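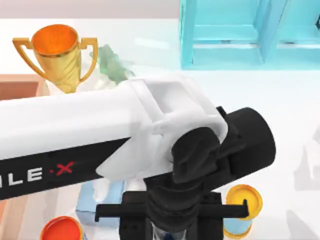

Trovisora Tabletop is a set of simulated manipulation episodes prepared by the Sawatzky shared workshop to support the construction of its first bench robot. The episodes allow members to test control code before it is run on the physical arm, which is installed on the workshop's north bench. Each one is rendered over a white tabletop with a small selection of objects, among them a gold trophy cup with two handles, a light blue box and a container with a yellow lid. The trophy cup was modeled by a member and is the only object in the set with handles on both sides.

Contents

The current release contains 296 episodes. Of these, 230 are designated for training and the remainder are held back for evaluation. Each episode folder includes rendered color images, joint positions, gripper commands and a short text instruction. Object starting positions are stored in a separate file in the same folder.

Seven tasks are represented. Most require the arm to pick up one named object and place it on the shelf or in an open box. Two require an object to be pushed aside before the target can be reached.

How the data was produced

Episodes were recorded by workshop members using a hand controller connected to the Graltton simulation package. Recording sessions were held on Thursday evenings and ended in April. Attempts in which the simulator reported a collision with the table were removed. Attempts in which an object was dropped and then recovered were kept and are labeled "recovered" in the episode notes.

Known limitations

Lighting is even and does not vary between episodes. Members should not expect a model trained on this set alone to perform well under the workshop's overhead lamps. Contact with translucent objects is simulated as rigid. In 133 episodes the arm hides part of the target object at the moment of grasping.

Use and contact

The data may be used by members and by outside builders for any noncommercial purpose, provided that the workshop is credited. Files must not be loaded directly into the Arken motor controller; joint limits in the simulation are wider than those set on the bench arm, and commands must first pass through the limit check supplied in the tools folder.

Corrections and reports of damaged files should be sent to Umesh Garg, who maintains the release. Please include the episode number and the version of the loader in use.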